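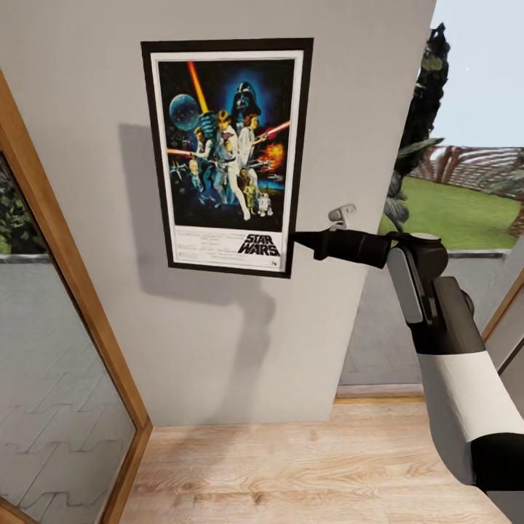
Gripper tip at the corner of the Star Wars poster, in the simulator.

Picture hanging is half my week at Skovgate now, and I don't own a hammer anymore! We fit out rental apartments, and since September every wall gets rehearsed on screen before the arm goes near it. A few things I've picked up:

Start your approach at a lower corner. You can see the edge of the frame and you're not reaching across the glass.

Watch the shadow. If it looks lopsided, check your light before you go blaming the frame – I re-leveled one three times before Liv Ekström moved the lamp.

Wipe the gripper pads with a dry cloth before each real job (spray cleaner leaves them slick).

Save your run under the room name. We have 493 of them and "test final 2" helps no one.

What's changed for us? My shoulders are better. My eyes are worse, so I get up from the screen every hour. Borislav misses the ladder work and took the Thursday van route to Pilton, where the old stairwells still get done by hand. I miss the chatting, mostly. Keep a pencil in your pocket anyway – I use mine daily.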